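Okay, stamp friends, settle in, because the new Skamside local post set finally has a release window and I have been waiting to talk about it since spring (my family has heard plenty already, bless them).

It's 6 stamps on a lighthouse theme, out in October, and Radoslava Říha did the engraving. If you remember her river birds sheet, you know why I'm so happy. She gets more out of a few thin lines than most people get out of a whole paint box.

The regular sheet has a print run of 2,000, and there's an imperforate version limited to 1,000. I'll be going for the imperforate if my budget holds up - and you all know how well my budget usually holds up!

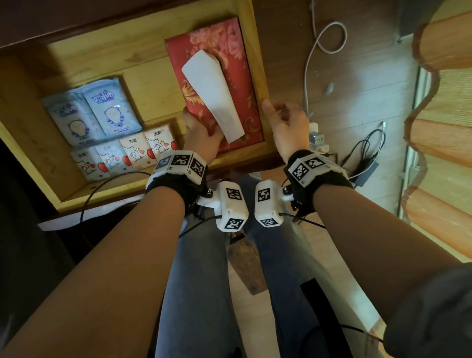
One thing to watch for if you order through Trnka: their early list has the set under number 189, and last year's harbor set sat right next to it with nearly the same title. I ordered the wrong one once and was too embarrassed to send it back, so now I own three harbor sets.

First day covers are still a question mark. I wrote to Radoslava Skála, who handles the cancels, and she kindly told me the postmark design isn't settled yet. I'm hoping for a plain round one with the island name, nice and readable.

If anybody wants to split a full sheet with me, send me a message before the end of the month. I'm happy to do the mailing, and yes, I'll use pretty stamps on the envelope.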